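Round table for a small meeting corner - keep it or go square?

Home and Office Furniture > Tables and Seating

flarkari_desk
Posted October 5, 2021

We have a corner in our office that gets used for short talks and coffee. Dark wood floor, white wall on one side, frosted glass with thin lines across it on the other. The glass curves, so nothing with a straight edge sits well against it. Right now there is a round table with a light honey wood-grain top and a white chair next to the wall.

I like the look of the light top on the dark floor. The complaint from the rest of the office is that two laptops and a notebook fill it up. We keep a small beige tray on it for pens and keys, and a potted plant with pink and white flowers. 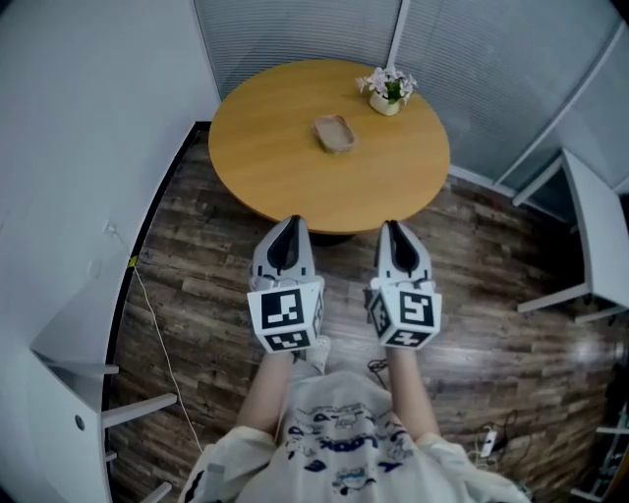
The other option is a square table from Vastora, 70 cm on a side, for $187. It would seat the same number of people but I think the corners would stick out into the walkway. The outlet is low on the white wall and the cable runs down to the floor there, so whatever we buy has to leave that side open.

Has anyone gone from round to square in a tight spot and been happy with it?

mapleshelf
Reply #2

Keep the round one. People walk past a round table without catching a hip on it. We had a square one by a doorway for a year and I had a bruise most of that time.

Move the plant to a shelf and you get your laptop space back.

tomcat_456
Reply #3

I disagree. Round tops waste space once you put anything rectangular on them. If people work there, get the square one. If they only drink coffee there, fine, leave it.

Also 70 cm is small. Measure two open laptops back to back before you order anything.

flarkari_desk
Reply #4

Measured. Two laptops fit on 70 cm but then there is no room for the tray. It's mostly coffee, with a meeting maybe 3 times a week.

The plant stays. It's the only green thing on that side of the office.

Plulinness
Reply #5

What is the base like? A center post is easier for chairs than four legs, and I'd care about that more than the shape of the top.

On the cable - get a stick-on channel and run it along the baseboard. Takes ten minutes and you stop snagging it with chair legs.

mapleshelf
Reply #6

Agree on the channel. White on the wall, dark if you run it on the baseboard.

tomcat_456
Reply #7

For coffee and 3 short meetings I wouldn't spend $187. Still think round is a pain to work on.

flarkari_desk
Reply #8

OK, the round one stays until December, when we get next year's budget. I'll order the cable channel this week and look for a smaller tray.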